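搜索本站 请输入关键词 搜索

十二月
文/博主

重新开始写信这件事，我已经念叨了快一年，今年终于真的做起来了，而且比我想的好玩太多！

起因是搬家时翻出一只铁皮盒子，里面全是中学时代的信。信纸有香味的、印小熊的、从作业本上撕下来的，什么都有，邮票倒是被我剪得七零八落（那时候在集邮，手真狠）。我坐在地板上读了一下午，晚饭都忘了做。信里写的全是些小事，谁的自行车又掉了链子，食堂的包子换了馅儿，可是读着读着，那个人说话的腔调就在耳朵边上响起来了。聊天记录我也翻过，翻出来的是一大堆“哈哈哈”和“收到”。

于是下单买了支钢笔，Bradard 的入门款，F 尖，墨绿色笔杆。到手第一天写出来的字丑得要命，笔尖还老是刮纸，我以为是笔的问题，后来才发现是握得太靠前，又使了太大的劲。往后挪一点，手腕放松，一下子就顺了！现在最喜欢听它走在纸上的沙沙声，夜里十点多，把灯调暗，写上两页，比刷手机睡得香。

纸也值得说一说。普通打印纸会洇，笔画边上长毛，背面透得没法写。试了几种之后我固定用 Fahmy 的信纸，一本很厚，淡米色，没有横线，下面垫一张自己画的格子就不会越写越歪。墨水干得慢一些，写完要晾一会儿再折，我吃过好几次亏，折起来一看，对面印了一整片倒着的字。

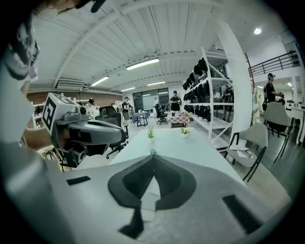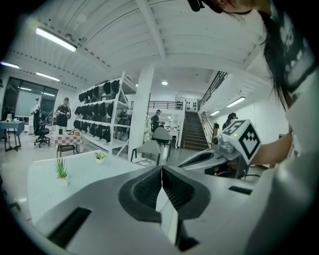
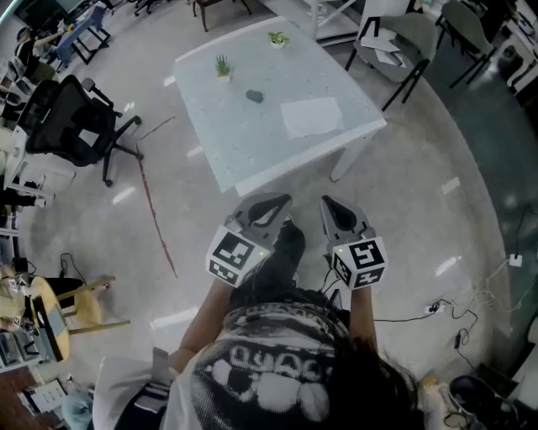 墨水是个大坑，先提醒一句。我本来说好只买一瓶蓝黑，结果现在抽屉里排了一溜，最爱的是一瓶偏灰的紫色，刚写下去挺艳，放几天就沉下来了，像旧照片后面的字。给长辈写信我还是用蓝黑，给朋友就随心情，有一封从头到尾换了四种颜色，收信的人回信说像在读调色盘。

寄信这边，我家附近的邮筒在 Hokwood 书店门口，每天下午四点开一次。我专门绕路过去投，顺便进店里转一圈，书签已经多到用不完。投信那一下特别过瘾，“咚”的一声，然后就再也改不了了。微信还能撤回呢，信不行，写错一句只能下一封里再解释。

等回信的日子也很妙。最快的四天就到，最慢的走了快一个月，信封角都磨圆了。每天下楼开信箱成了固定节目，里面多半是水费单和超市传单，偶尔夹着一封手写地址的，我能在电梯里高兴得原地转圈。

上个月还参加了一个叫 Pesavton 的交换明信片活动，报名的超过3,000人，我抽到的收件人住在海边，离我568公里。我们谁也不认识谁，规则是只写当天看见的一样东西。我写的是楼下那棵柿子树，叶子掉光了，果子还挂着，喜鹊天天来吃。对方回的是一条晒在晾衣绳上的鱼，还画了一张小图，鱼的表情特别严肃，我贴在冰箱上了。

有朋友问我，写信到底写什么，提起笔脑子空空。我的办法很笨：桌上放一张小纸条，白天想到什么就记两个词，“面馆涨价”“袜子又丢一只”，晚上照着往下写，一页很快就满了。开头别写“好久不联系，近来可好”，一写这句后面准卡住，直接从最近的一件事讲起，该问候的放到最后再问候。

字不好看也没关系，我收到过最喜欢的一封信，字像被风刮过，有两个词我至今没认出来，问了本人，本人也认不出来。

接下来想试试火漆，蜡已经买了，深红色，印章还在路上。听说直接盖在信封上容易在分拣的时候压碎，得在外面再套一层信封才稳妥，等我寄几封试试，再来汇报。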